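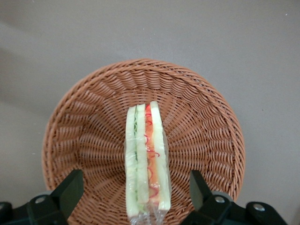 Section 6: Running the Snack Table Demonstration for Visitors

Posted 29 December 2020
By Marilou Ignacio

This section is for staff who host the snack table demonstration during open days at the Prestport site. It covers table layout, the run itself and what to do when a run has to stop. Arm installation and first power-up are in Section 2. Do not host a demonstration until you have done one full run with Chia-hao Chiu or Jui-lin Chung watching.

6.1 Before visitors arrive

1. Put the visitor line on the floor 1000 mm from the front edge of the table. Use the yellow tape in the Pitero drawer.

2. Turn on the arms and wait for the status lights on both bases to turn green. If either light stays any other color, stop and go to 6.4.

3. Load program 136 from the Iwasaki console. Program 41 looks almost the same in the list, but it is the old layout and will send the right arm to the wrong basket.

4. Wipe the gripper fingers with a dry cloth. Check that the screws on the finger mounts are snug.

CAUTION: Keep the stop button within reach of the host at all times. Do not hand it to a visitor.

6.2 Laying out the table

5. Place the packaged snacks and drinks first, working from the back of the table to the front. Leave the middle clear for the sandwich and its tray or basket.

6. Stand the sandwich upright with a cut side facing up. The wrist cameras look straight down, and the program finds the sandwich by its layers. A sandwich lying flat will be skipped.

7. Press down any loose ends of plastic wrap. A long tail of wrap can catch on a finger when the gripper opens.

8. Take one picture with each wrist camera and compare it to the saved pictures on the console. Small differences in position are fine. A basket that has slid toward the edge is not – move it back and take the picture again.

Note: Round baskets are easy to turn by accident. The direction of the weave does not matter to the program, so leave them as they are if they are in the right spot.

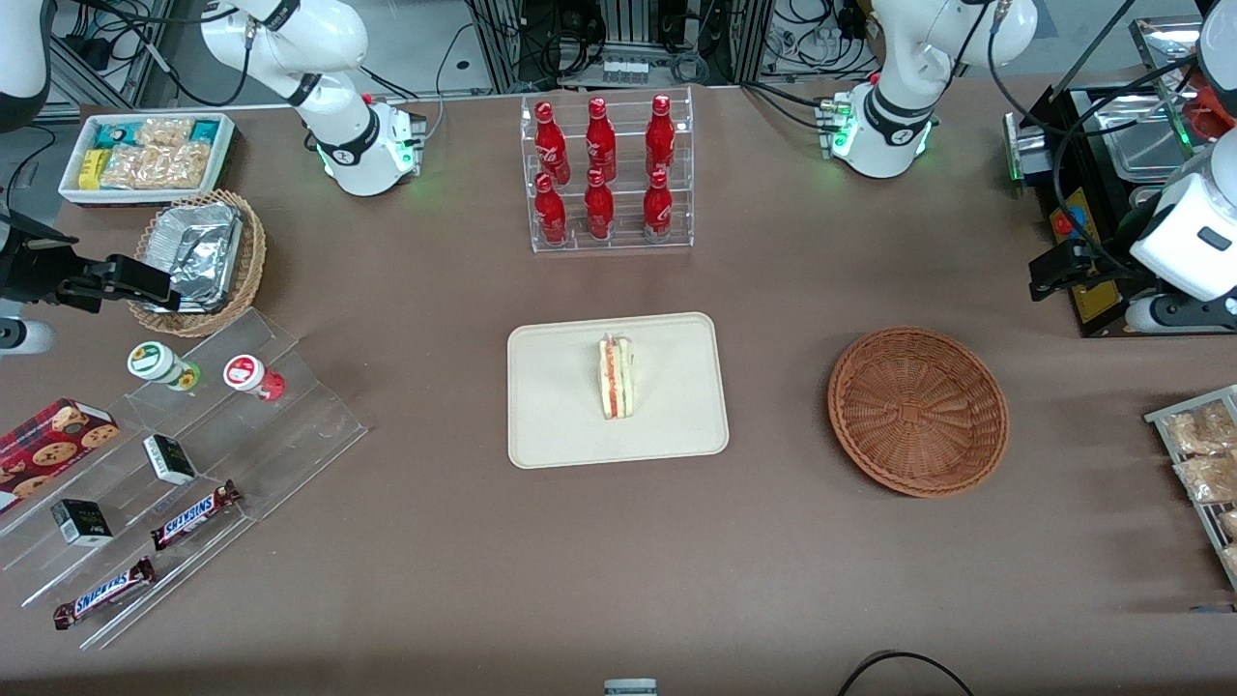
Can visitors choose which item the arms pick up?
They can choose from the list on the console, and the host enters the choice. Items outside the list have not been taught, and the arms will not move for them.

6.3 During the demonstration

9. Ask everyone to stand behind the line. Groups from Bendix often bring their own safety lead, who may stand at the side of the table next to the host.

10. Say out loud that the arms are about to move, then press Start.

11. Let the first pick finish before you take questions. Talk about one arm at a time – most people can't follow both.

12. Between runs, press Hold before you reach over the table. Put each item back by hand.

CAUTION: Hold does not cut power to the arms. For anything more than replacing an item, press the stop button.

6.4 If a run stops

13. Write down the code on the console. Code 1019 means the gripper closed without finding anything. Reset the item and press Resume.

14. For any other code, press the stop button, move the group back and call Kam-wah Wu. If Kam-wah is away, call Issa Moussa.

15. Do not restart more than twice in front of the same group. Show the recorded run from April on the wall screen in place of the live one.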